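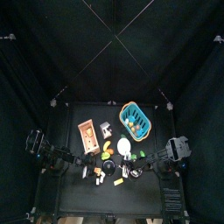
Nobody joins a robotics club to put away groceries, Hendrik Claeys was told more than once last fall, and he repeats it with some pleasure, because the sign-up sheet for the Pedholm club filled and the task for the year was putting away groceries.

Toy ones. Play food, a little plate, a pot with a lid, small blocks. Two arms, one left, one right, and a black table between them. A basket to put things in. The arms are run by students who mostly had never touched anything more complicated than a printer, and the aim is to get through the Ekix Tabletop Challenge, hosted this summer by the college at Flurnlow. Closing date for the qualifying video is 15th July. When I visited, that was close enough that people were eating lunch standing up.

The Ekix is not a glamorous event. No arena, no sparks. Teams get a table of clutter and a list of chores and a clock. Put the fruit in the basket. Put the pot on the tray. Pick up the small stuff last, or first, up to you. Part one is done by hand, meaning a student drives both arms. Part two the arms have to do it on their own, using whatever they have learned from watching the students do it. Scoring is out of 200, with 70 for part one and the rest for part two, so you can see where the worry goes.

Last year Pedholm scored 50 all in. All of it from part one.

"We didn't have a part two," Claeys says. "We had a program that moved the left arm to the middle of the table and left it there. Very calm robot."

He teaches physics, and started the club in a storage room behind the lab with a folding table and a secondhand arm. Just one arm. The second came after a bake sale, a grant application that was turned down, and another that wasn't. The team is called Amano, which a student came up with from the Italian for "by hand," two words squashed together. The name was meant to be temporary. It is on the T-shirts now.

The driving

First thing you notice is how slow it is. I had pictured something like a video game. It is more like watching someone thread a needle in mittens. Takeshi Hirano was driving when I came in, and didn't look up, and I was asked by several people at once to please not lean on the table.

Banana first. The banana is easy, it's big and it curves up off the surface so a gripper can get under it. Round fruit is harder, it rolls. Leafy things are bad. The small blocks are what everybody complains about, because the fingers have to come down nearly flat to the table and if you come in too low the arm pushes against the tabletop, faults and stops dead. Then someone has to say "fault," out loud, and someone else has to write it in the log. That's a club rule. A spiral notebook, pages going wavy at the corners.

Hirano got the banana, swung it over, let go too high. Bounced off the rim. "Again," he said, to no one.

Each good run is saved. The bad ones too, which caused an argument back in May that people still bring up. One side wanted only clean runs in the training set, nothing dropped, nothing nudged. Katsuhiko Hirose was on the other side. His point was that the arms were going to drop things whatever you showed them, so you'd better show them what to do next.

"If it has never seen a tomato on the floor of the table it just carries on like it's holding one," Hirose says. "It puts nothing in the basket, really carefully. Then it goes back for the next one. It's so sad to watch."

They tried it both ways for a week. The set with the fumbles in it did better. Not by a lot. Enough that the argument ended, or at least moved to a different subject, which was who had to do the fumbling on purpose.

Two hands

The left arm and the right arm don't know about each other. I kept forgetting this. When one student drives both, the coordination is in the student, and when the arms run alone it has to be in the program, and for most of the spring it was not. They clacked together over the middle of the table. They both went for the same piece. Once, according to the notebook, they held a toy pepper between them for the entire time limit and neither would let go. The entry reads "stalemate (pepper)".

The fix, so far, is a rule of thumb. Anything left of the pot belongs to the left arm. Anything right of it, right arm. The pot itself is a two arm job and gets done at the end. It's a crude rule and it breaks as soon as the judges put the pot somewhere silly, and the judges at Flurnlow have a reputation for that.

Osamu Iwasaki wants to throw the rule out. He has a version in which the arms sort it out from the images alone, no dividing line, and on a good day it's lovely, one arm passing behind while the other one lifts. On a bad day it freezes up. I saw one of each inside ten minutes. He has been asked to have it ready by the weekend or drop it untill after the video is in.

"It's ready," Iwasaki says. Pause. "It's ready if the light stays the same."

Light is the other thing. The club's first recordings were made by a window, and the program learned, as far as anyone can tell, that toy fruit is found in mornings. After lunch it got worse. Cloud, worse again. So now, black cloth. Black table too. Students call it the cave, and there's a rota for who gets to sit nearest the fan.

What it costs

People ask. The arms were the big expense and Claeys would rather not say the number with a parent in the room. The play food was cheap. Some of it was donated by younger sisters, some not exactly donated. Pieces go missing and are replaced with whatever is closest in color, which the program minds less than you'd think. Cables are a constant drain. Gripper fingertips wear smooth and have to be swapped.

The real cost is hours. Two or three evenings a week through the spring, and most of it is this: set the table, run, clear the table, set it again but differently. Differently matters. A team at a past Ekix trained beautifully on one layout and had every object in the same place for every run, and then a judge turned the basket sideways and that was that. So at Pedholm the person driving isn't allowed to set up. Someone else scatters the pieces and they are encouraged to be mean about it. Tray on the diagonal. Blocks right up against the gripper. Basket in the back corner, at an angle.

Prodromos Moschos is said to be the meanest. He denied it, while balancing a pea-sized something against the edge of the plate.

He joined late and came for the mechanical side, screws and brackets, and found there wasn't a huge amount to screw. What there was instead was patience. He keeps the list of which layouts have been done. He also found the problem with the right wrist, where a cable was catching on every third or fourth reach and tugging the gripper a hair off line. Everybody had been blaming the software. Weeks of blaming the software. He moved a cable tie.

"I didn't say anything for a day," Moschos says. "I wanted to see if they'd notice it was better." Did they? "They thought they'd fixed the code."

Then the evening run

They let me stay for a full attempt, part two, arms on their own. Iwasaki's version, lights the same, fan off because it moves the cloth. Everyone steps back and it gets very quiet. The left arm goes out first. Waits. Goes again and gets the banana, no fuss, carries it, drops it from a sensible height. Someone breathes out. The right arm takes something green, loses it, stops, and goes back and finds it, and that got a cheer louder than the banana did. Hirose pointed at the table with both hands and said nothing at all.

The blocks did not go well. One went in. Another got walked slowly toward the edge and Claeys caught it, which ends the run under Ekix rules, he knows that, he said his hand just went. Final mark by their own scoring, enough to beat last year with part one not even counted. He wouldn't let me print the figure in case it jinxed the video.

Then out came the notebook. Fault, fault, drop, recover, teacher interferance. Hirano was already laying pieces out again, wrong person for it, and got told so, and swapped with Moschos, who turned the plate upside down and stood back to look at it.

Upside down is allowed, by the way. I checked the rulebook.

READER COMMENTS

marlow_t
My daughter's team does the same challenge and yes, the small blocks. We find them in the car.

Gwen P.
Is the teacher's lesson plan available anywhere? We have one arm and no clue. Would love to know how they taught the kids to log faults, ours just hit reset and pretend.

oldsolder
Keep the fumbles in! We cleaned our data so well the thing panicked the first time a pear fell over.

R. Dacey
"stalemate (pepper)" is going on a mug

Gwen P.
Also which cable tie. Serious question, our wrist does this

RELATED

Judging day at Flurnlow: how the clutter gets chosen
Starting a robot club with one arm and a folding table
Why your gripper slips, and cheap things to try
Pedholm students build a card shuffler, mostly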